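Ticket 881
Subject: Black storage box, lid wont stay shut
Product: Sendholm desk box, black
Opened: November 27, 2024
Status: Waiting on customer

Bought this in August for the glass table in the living room. Fine for a couple months. Now the lid pops back up a second or two after I press it down. Need it working before a trip, it goes in the suitcase with all the small stuff so I'm not digging around for cold medicine at the hotel.

Tried so far:
emptied it, lid closes, stays closed
put everything back, pops up
flipped it over and shook out crumbs, no change
left it overnight under a heavy book — ok until I took the book off

Not overfilled imo. Packet of 999 cold granules, a gray cable, the fluffy white plush thing, one striped cloth-like thing tucked in the corner. Same load as always.
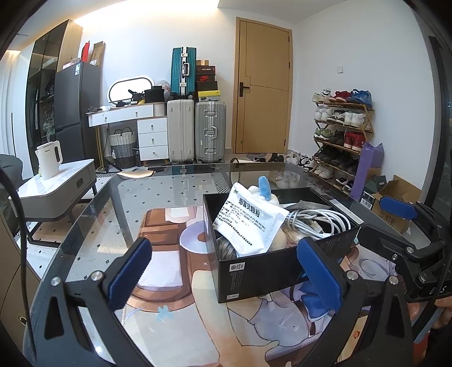
Edvin Boström
Thanks for the details. If it closes empty, the catch is probably fine and something is holding the lid up. Take out the cable and the plush, leave the rest in, try again. Then add them back one at a time. Cable should lie flat along the bottom, not looped on top. Please don't force the lid, the hinge pins on the older Sendholm boxes can bend.

Customer reply
OK did that. Without plush: closes. Without cable but plush in: pops up. Both out: closes, even upside down. So its the plush. Weird becuase it fit in August. Maybe it got fluffier in the wash, went through at 60 by mistake.

Is there a deeper version? Inside height on mine is almost 4 inches. Saw one called Clilden on your site but no measurements listed.

Edvin Boström
Clilden is the same depth, only wider. Skjelbred is the deep one, 35 dollars, back in stock next week. I'll get the measurements added to the page. Could you also press the empty lid down and tell me if it clicks on both sides? Want to rule out a worn catch before we close this.

Customer reply
Left side clicks. Right side sort of, quieter. Will try again tonite with the plush packed separately and write back.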